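Letting agent on her own: ten minutes with Rochelle Begay

2019-07-14

Caught Rochelle Begay between viewings. She runs Pettigrew Lettings from one room over a bakery in Benow, on her own, and has done for 3 years. Before that, a chain office in Ivatau. She doesn't miss it much.

"The targets, mainly. You'd have a family in front of you with a sick kid and a boiler that's packed in, and your manager wants to know how many calls you made before lunch. I was good at the calls. I didn't like who I was by the end of the day."

So she left. It was December, bad time to do it, no one moves in December. Her savings came to 3000 pounds and the first landlord was her old driving instructor, Everett Brannigan, who had a terrace on Brultero Road and had never rented it to anyone.

"Everett thought you put a card in the newsagent's window and took the first person who rang. I said please don't do that. He said well what do I pay you for then. Fair question."

What does he pay her for? She goes quiet on this one, then quite quick.

"Picking up the phone. Writing things down. The inventory, God, the inventory. People skip it or they do one page saying 'all good' and then eleven months later there's a row about a carpet. I do every room. Marks on the walls, how many keys, what the oven looks like inside. The tenant gets a copy and I make them go round with it before they sign."

Make them?

"Well. I stand there."

Rents are the other thing everyone asks about. A two-bed near the station went for 726 a month this spring and she thinks that was to much, even though it was her own landlord getting it. She told him so. He put it up anyway and it went in a day. The cheapest she has on the books is a studio at 389, no parking, shared yard. There's a waiting list for it.

"I don't like waiting lists. People ring every week and they're polite about it and you've got nothing. But I'd sooner say nothing's coming up than string them along."
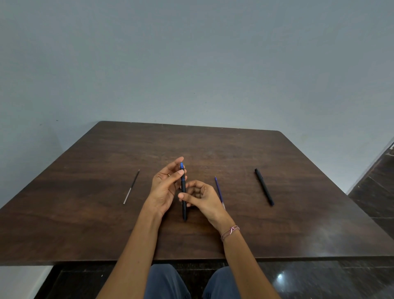 She won't take on a landlord who refuses repairs. Has turned down four. One came back with the damp sorted and she took him then, no hard feelings, he's fine now apparently. Sends her tomatoes.

Would she get bigger? A second person maybe, part time, for the viewings. Not a second office.

"If I'm not doing the check-ins myself I don't know what state the places are in. Then I'm just guessing like everybody else."

And advice for anyone looking round here for the first time?

"Go back in the evening. Stand outside for a bit, see if you can park, see what the noise is like. Run the taps. Ask who holds the deposit and get the answer in writing - if they get shirty about that, walk off."

Phone goes. It's Everett, something about a gutter and wether she knows a roofer. She does. She's already looking for her keys.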